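Cleltden Founders Index

Cleltden is an open list of early-stage startups and the programs that helped them get going. Release 11 is out, and it's the biggest jump we've had so far! It now holds 2,799 company records and 183 accelerator and incubator cohorts, all in plain CSV so you can open it in whatever you like.

What's inside

companies.csv: name, home city, founding year, sector, team size at entry
cohorts.csv: program, season, length in weeks, equity taken (if any)
mentors.csv: mentor hours per cohort, with names removed
links.csv: joins the other three

Sector tags got a full cleanup this time (hardware used to be lumped in with "other", and it finally has a tag of its own). Drello and Sastach both sent us their cohort lists back to the very first season, and they're a joy to dig through.

Known gaps

Team size is blank for almost 11 percent of companies. Programs that closed before publishing a cohort list are missing. Equity is what the program stated, and we haven't checked it against filings. Moschos counts its spring and summer intakes as one cohort, so please don't compare its cohort sizes with the rest.

Getting started

Load companies.csv first, then join on company_id through links.csv. Blank cells mean unknown; a zero is a real zero.
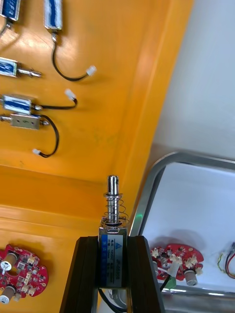 Giang Vương wrote in May to ask whether a company that went through two programs shows up twice. It has one row in companies.csv and two in links.csv, so count from the first file if you want totals. Corrections are very welcome, even one-line ones!

License: CC BY 4.0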